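Uketel workshop notebook
February 2026
Strand hand-held gripper kit, evaluation notes, second entry

Carrying on from the unboxing entry. The Ikevton loan unit has been in use long enough to say something about the hardware. The data service that comes bundled with it gets its own section further down, where the open items are.

Setup as tested: two hand-held grippers, one per hand, camera on each, recording to the supplied pack. Firmware as shipped. No changes to the linkage or the pads. Measured mass of one gripper with its camera and cable strain relief is 924 g on the bench scale. The Strand data sheet gives a figure without the cable, so the two can't be compared directly. The mass sits forward of the grip and you notice it in the wrist before you notice it in the arm.

Linkage. Play at the fingertip with the trigger half closed is small enough that I could not get a repeatable reading with the dial gauge. Side play is larger and easy to feel. It did not get worse over the test period. Pivot pins were checked for rotation at the start and again at the end, and one on the second unit had started to turn with the arm. A drop of threadlocker was put on it and the pin was marked with paint pen. Please don't remove the mark.

Trigger travel is long. New users close too early and then squeeze again. After a few sessions they stop doing this and the closing curves in the log become much smoother. We should throw out each operator's first session by default, and I have added that to the protocol draft.

Dishware task. Chosen because the thin walls and lips are a known weak spot for the parallel gripper on the Zoveditz cell, and we want demonstrations that include a lot of rim grasps. The sets used are ordinary home stuff: cream disposable bowls, red plates with gold trim, cups. Surface is a patterned cloth on a table, household background left as found. Instruction to operators was to pick by the rim, one finger inside and one outside, and to avoid the base.

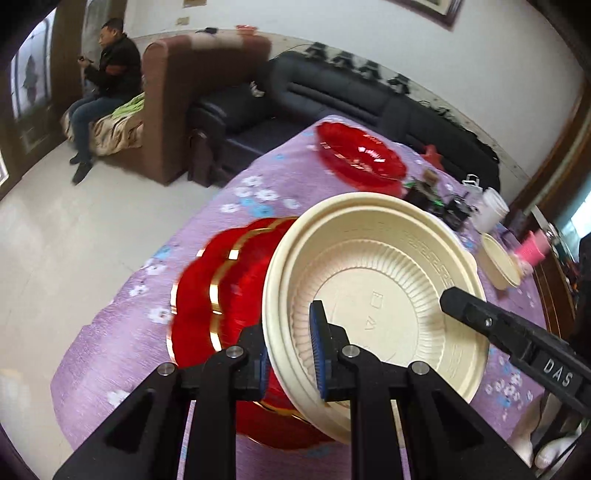 4 min read

Rim grasps on the big cream bowl are the most useful case so far. The wall is smooth but the rim is double-stepped, and where the outer pad meets the step decides whether the bowl hangs straight or swings. If the pad closes on the step the bowl tilts. If it closes below the step the hold is steady. With the blue ribbed pads the ribs will sometimes sit over the step and keep the bowl level, but I would not plan on it.

The two pads on a gripper do not match. One is narrow, the other is longer. Operators were not told which side to put inside the bowl and both ways ended up in the data. With the longer pad inside, the contact reaches further down the wall and the bowl flexes less when lifted. Next round: fix the orientation in the instructions, or log it as a field. I prefer logging it. To check with Ikevton whether the mismatch is the standard fit or a mixed spare set, the packing list only says "pads, blue".

Glossy plates are harder on the tracking than on the fingers. Gold edges and the shiny red surface throw hard highlights and the pose estimate jumps when one passes through the fingertip region. The jump is short, a frame or two, and the smoothing stage mostly covers it. Turning the exposure down a step helped with the plates and hurt everything in the darker parts of the room. Left at default for now.

When both grippers work close together, one arm blocks part of the other camera's view. Expected with any two-handed kit. The Strand software handles it by holding the last good fingertip position, and it flags the span in the export. The flags are correct where I checked them by hand.

Data service. 1,143 episodes went up to the Ikevton portal. Of these 16 came back rejected by their automatic check. I went through the rejects: 11 are fair (trigger signal missing at the start, cable at fault), the rest look fine to me and have been sent back for review with timestamps. No reply yet. Turnaround on the accepted ones was overnight each time. Export format loads in our tools without conversion, apart from the quaternion order, which is the opposite of ours and not stated anywhere in the manual. One afternoon lost to that.

Privacy masking is part of the service price. It is applied before the files come back and we can't preview it. For home recordings we need to see what was masked. Raised with them twice.

Costs: the loan runs to April. Purchase quote covers the pair, one recording pack and a year of the portal. Spare pads are priced separately and are too expensive for what they are. The molds could be copied in-house if the quote goes ahead, the geometry is simple.

Open items
– side play, ask for the tolerance in writing
– pad orientation field in the session form
– strain relief on the left unit, reprint in softer material
– rerun plates with diffuse light, same operators
– check paint mark on the pivot pin before each session

Chargers are in the second drawer. The short cable is the bad one and has tape on it.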